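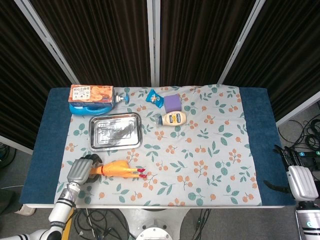
Do you need two cloths on one table?

Most people don't, and I've gone back and forth on it since March.

The theory goes like this. You put something thick and dark underneath, a towel or near enough, and lay the pretty one over the middle. The thick one takes the knocks and the pretty one gets the compliments. Every home page I read repeats this as settled fact, usually right above a link to a shop. Vornby sells an "underlayer" for the purpose. I looked at it, closed the tab, and used navy blue.

My top cloth is the pale gray-blue one with green leaves and little orange berries. I like it. I don't believe it's doing anything. It wrinkles along the back edge, and smoothing it with a flat hand moves the wrinkles somewhere else for an hour. The Lilledau people say a textured base "grips." Mine has not been told.

Then there's what lands on it. I keep reading that a nice cloth makes you keep a table clear, which I'd love to see demonstrated. On mine you'll find a box of crackers or cookies on top of a soap dispenser on its side, mayonnaise also lying down, a purple sponge, a candy wrapper and a rubber chicken. The steel tray was supposed to be the answer to all of it. Trays "contain clutter," according to a 1,000-word article I read to the end. The tray has nothing in it.

So I'm doubtful about trays too, at least shallow ones. The mayonnaise belongs in the kitchen and the sponge by the sink, and no tray was going to walk them there.

I'll keep the navy cloth for now, mostly for the color at the ends. The leaf one gets washed on its own, cool, 4 items at most in the load if I'm feeling lazy. If it fades before summer I'll say so. The chicken stays.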